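Opinion: Let Skilled Hands Teach the Machine
Last updated August 22, 2023
Print | E-mail

Robots should be taught by people who know the work. The Haworth program is right to begin there.

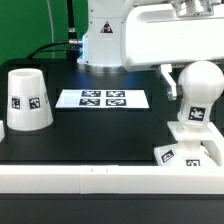 A robot arm at a table prepared with printed markers.

Guiding by hand conveys pressure - remote control conveys patience. Trainees should learn both.

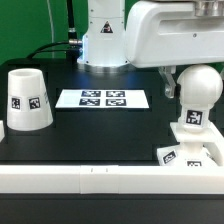

Ullano asks for 60 demonstrations per task. We would accept 13 good ones.

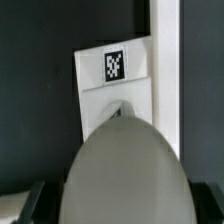
Remote operators need a close view. A square marker on a white panel gives the eye a fixed reference when a rounded shape fills the foreground.
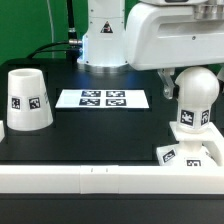
Funding should follow instruction time.

Shares: 5 | Comments: 3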